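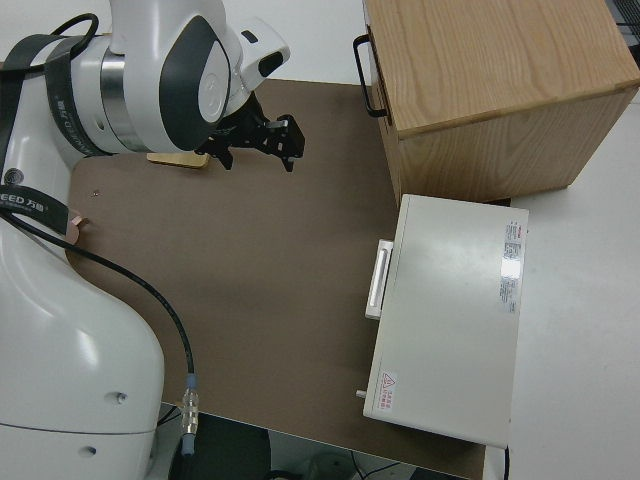

Liis Zariņš asked under the previous entry whether a policy trained on handles of one kind learns anything about handles in general, or whether it merely learns where our handles happen to be. The question is a fair one, and the August results allow a partial reply.

The present study concerns two pulling tasks on one board: the wooden cabinet with the black wire handle, and the white metal box with the recessed grip. The arm works with a two-finger gripper and takes its close view from a small camera mounted at the wrist. We collected 1000 demonstrations in total. The policy was then tested on positions it had not met in training, with 40 trials for each handle.

On the wire handle, the policy failed in 15 of the 40 trials when the cabinet was turned away from its usual angle. Most failures were of one type, in which the fingers closed too early and in front of the loop. The recessed grip gave fewer failures, though those were harder to sort into types.

Adding 20 further demonstrations with the cabinet turned removed most of the early closing. The same additions made no difference to the white box. I take this as weak evidence for Liis's second reading, at least at this scale.

Ulla Tveit at Kandbridge has agreed to repeat the wire handle trials with a different cabinet. The trial sheets have been sent to her, and her figures will be set beside ours in a later entry.

Filed under: Research notes, Manipulation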